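Guides > Skoleo Bench Cell > Before You Order > Section 2: Planning the Space and the Money

2.1 Plan the cell before you buy it

The Skoleo planning tool lets you put an arm on a table and argue about it while the arguing is still free. Do this section before you ask Sadamine or any other dealer for a quote. Dealers are helpful people, and a dealer will happily help you buy a second table.

1. Open the planner and choose New Cell.
2. Pick the single-arm bench layout. It loads with an arm, a two-fingered gripper, a worktable and a room to put them in.
3. Enter your own room dimensions. Measure with a tape. The building drawings show the room somebody meant to build.
4. Place one sample part on the table and run the pick slowly.

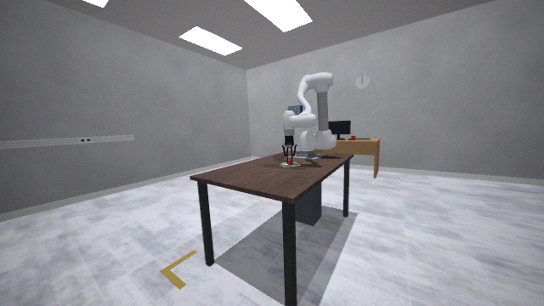

Page last changed: Jun 7, 2022

5. Stop the run with the gripper over the part and look up. Most buyers plan for reach across the table and forget that a bent arm also needs headroom. Lights and pipes are expensive places to learn this.
6. Check what is holding the table up. The table legs are one line in the budget and a support under the arm is another. Leave both lines in, even if your shop already owns "a perfectly good table."
7. Save the layout under a name you will recognize in October. "Final" is taken. So is "Final2."

Note: The planner does not know what your floor is made of. If you intend to bolt anything down, ask whoever looks after the building, and get the answer in writing.

2.2 Fill in the budget sheet

The sheet has four blocks: arm, tooling, bench and everything else. The last block is the one that grows.

1. Enter the dealer's price for the arm. Do not round it down for morale.
2. Enter the gripper on its own line. On the Crenshaw bench kit, the gripper adapter, cable and spare fingertips come to $929 together, and they are not included with the arm.
3. Add $200 for floor marking and signs.
4. Add another $200 for freight insurance. Yes, it looks like a typing error next to the previous line. Keep both.
5. Add 33 hours of staff time for setup and training. If your accounts department says staff time is free, ask to borrow some of theirs.

CAUTION: The budget sheet does not include guarding, light curtains or a risk assessment. These depend on your site and must be priced before you sign an order. A simulated arm passing through a simulated elbow is not a safety review.

2.3 Check the layout from overhead

The overhead view is the one to send to the people who have to approve the purchase. It is also where you will find out that the walkway you promised them is under the table.

1. Switch to Overhead and turn on floor markings.
2. Run the arm through its widest reach and watch the table edges. Change the table size now if you need to.
3. Put the operator's desk where the operator will really sit, including the chair. Chairs move backward without consulting the layout.
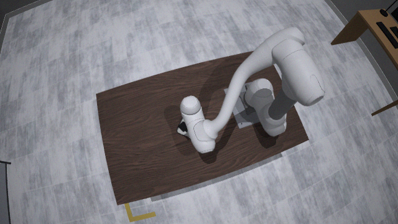
Can we order the table first and choose the arm later?
You can, but the mounting plate and the table load rating both depend on the arm, so a table bought early may have to be drilled again or replaced. If lead times force you to go first, order the heavier table and leave the top undrilled.

4. Export the layout and attach it to the budget sheet. Anico support will ask for both files if you call with a planning question, and will ask again if you send only one.

Continue to Section 3, Power and Air.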